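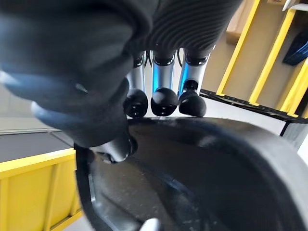
Re: [skorkavdale-letters] The Dikar farm ledger, and those blots in the margin

From: Yamuna Rao
To: skorkavdale-letters
Date: June 2019

Dear Elikem, and everybody else who has been so patient with me,

I meant to answer this last week and then my sister came to stay, and you know how it goes, we talked until midnight every night and I never got near my desk. Thank you for such a careful message. I'm leaving most of it in here for the people who joined after the May meeting.

Elikem Issahaku wrote:
> I have now been through the first stretch of the Dikar ledger, up to
> page 226, and I'm stuck on three things. First, there is a word that
> keeps turning up after the egg entries which I read as "lent" but
> Senyo reads as "sent." Second, the handwriting changes partway through
> the spring accounts and I don't know whether to mark that in the
> transcript or leave it alone. Third, the blots in the margin. Some of
> them look deliberate to me. Has anyone seen a bookkeeper use a blot
> as a check mark?
>
> Also, do we keep the old spelling? I have been fixing "flower" to
> "flour" without thinking and now I feel guilty.

Let me start with the guilt, which I share! Please put the "flower" back. I did exactly the same thing with the Alberg letters, pages and pages of it, and Nhyira very gently asked me one evening where all the spelling mistakes had gone. We type what is on the page, and if you think a reader will stumble, put the modern word after it in square brackets. The only thing I let myself leave out is the line under the totals, which is a nuisance to type and doesn't tell us anything.

On "lent" and "sent," I went back and forth over my coffee this morning and I side with Senyo, though not by much. Look at how she makes the first letter in "Saturday's butter" (page 31, near the bottom) and then at the "l" in "lamp oil" two lines down. Her l has a proper loop and her s hardly ever does. But there is one on page 88 that has a loop as plain as day, so either she really did lend someone eggs that one time or her pen slipped. I would type "sent" throughout and put a question mark in brackets at page 88. Mohammed-Awal may want to weigh in, he has a much better eye for these long skinny letters than I do.

The change in handwriting should definitely be marked. A short note on its own line is plenty, something like [second hand begins]. I have a feeling it's the daughter, as the sums get tidier and the complaints about the price of nails stop completely, but that's only me making up stories, so please don't put it in the notes!

And now the blots. I have looked at them with my good magnifier and I can't decide. The ones beside the Giannakopoulos account do seem to fall next to bills that were paid, and I found five in a row where it worked perfectly, and then the sixth was next to one that was still owing a month later. My grandmother kept the books for a dry goods store and she used a little dot for "paid," so I would love it to be true. Could you mark each one as [blot] for now and we can look at them together once the whole book is typed?

A few household matters while I have you all. The name index has passed 2,000 entries, thanks mostly to Nhyira, and it badly needs someone to go through the duplicates. If you could take even one letter of the alphabet, write to her directly. Please send transcripts in batches of 20 pages if you can manage it, as the bigger ones keep bouncing back from my mailbox.

Senyo, I still have your green folder and your umbrella. Both are by my front door and I will bring them next time.

With love to all of you and your tired eyes,
Yamuna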